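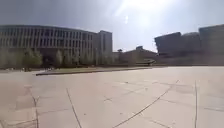 Platz mit hellen Betonplatten und dunklen Fugen, dahinter große Gebäude

Brotkäfer im Vorrat: bestimmen, Befallsherd finden, Ware behandeln

Der Brotkäfer (Stegobium paniceum) gehört zu den Nagekäfern und lebt in trockenen pflanzlichen Vorräten. Der Käfer ist zwei bis drei Millimeter lang, rotbraun und fein behaart. Der Kopf liegt unter dem Halsschild und ist von oben kaum zu sehen. Auf den Flügeldecken verlaufen Punktreihen in Längsrichtung, die letzten drei Fühlerglieder sind vergrößert.

Verwechslungen
Sehr ähnlich ist der Tabakkäfer (Lasioderma serricorne). Seine Fühler sind durchgehend gesägt, die Flügeldecken haben keine deutlichen Punktreihen. Für die Bekämpfung im Haushalt ist der Unterschied nachrangig. Getreideplattkäfer sind schlanker, flach und am Halsschild seitlich gezähnt. Zur Bestimmung reicht eine Einschlaglupe mit zehnfacher Vergrößerung. Das Tier auf weißes Papier legen und seitlich beleuchten.

Lebensweise
Die Eier werden am Substrat oder an der Packung abgelegt. Schaden richten die Larven an: Sie sind weißlich, gekrümmt und fressen Gänge in Zwieback, Teigwaren, Suppenwürfel, Gewürze, Tee und Trockenfutter. Die geschlüpften Käfer nehmen keine Nahrung mehr auf, durchbohren aber Papier, Karton und dünne Folie. Runde Löcher von etwa einem Millimeter Durchmesser sind das sicherste Zeichen. Bei Zimmertemperatur dauert die Entwicklung meist mehrere Monate. Käfer am Fenster weisen deshalb auf einen älteren Befall hin.

Befallsherd suchen
Alle Packungen einzeln herausnehmen und gegen eine Lampe halten. Mit lange ungenutzter Ware beginnen: Paprikapulver, Koriander, Kräutertee, Knäckebrot, Tierfutter. Auch Salzteigfiguren, Trockengestecke und alte Mausköder prüfen. Mehl durch ein feines Sieb geben; zusammengesponnene Klumpen sprechen eher für Motten. Bleibt die Suche ohne Ergebnis, hilft eine Pheromonfalle (z. B. Nollari, Best.-Nr. 2665). Sie fängt nur Männchen und dient der Kontrolle. Zur Bekämpfung allein genügt sie nicht.

Ware behandeln
Befallene Lebensmittel im verschlossenen Beutel über den Hausmüll entsorgen. Unauffällige Packungen aus demselben Schrank eine Woche bei -18 °C lagern. Größere Mengen vorher teilen; Portionen bis 700 g frieren zügig durch. Nach dem Auftauen den Beutel geschlossen lassen, bis er Raumtemperatur hat, sonst schlägt sich Feuchtigkeit nieder. Hitzefeste Ware lässt sich alternativ flach auf dem Blech bei 60 °C eine Stunde lang erwärmen. Gewürze verlieren dabei Aroma.

Schrank reinigen
Einlegepapier entfernen, Fugen und Bohrlöcher der Bodenträger mit der Fugendüse absaugen, Staubbeutel sofort wechseln. Anschließend feucht auswischen und vollständig trocknen lassen. Essigwasser bringt gegen Eier in Ritzen wenig, ein Heißluftföhn auf niedriger Stufe mehr. Insektizidspray hat im Lebensmittelschrank nichts zu suchen.

Lagerung
Gläser mit Gummiring oder Schraubdosen mit Dichtung verwenden. Die Kirui-Bügelgläser mit 786 ml fassen eine übliche Packung Grieß. Clipverschlüsse auf der Originaltüte halten Käfer nicht zurück. Abfülldatum auf den Deckel schreiben, ältere Ware nach vorn stellen. Fallenkontrolle jeden Montag, Klebeboden nach Herstellerangabe tauschen.

Text: Zihan Pan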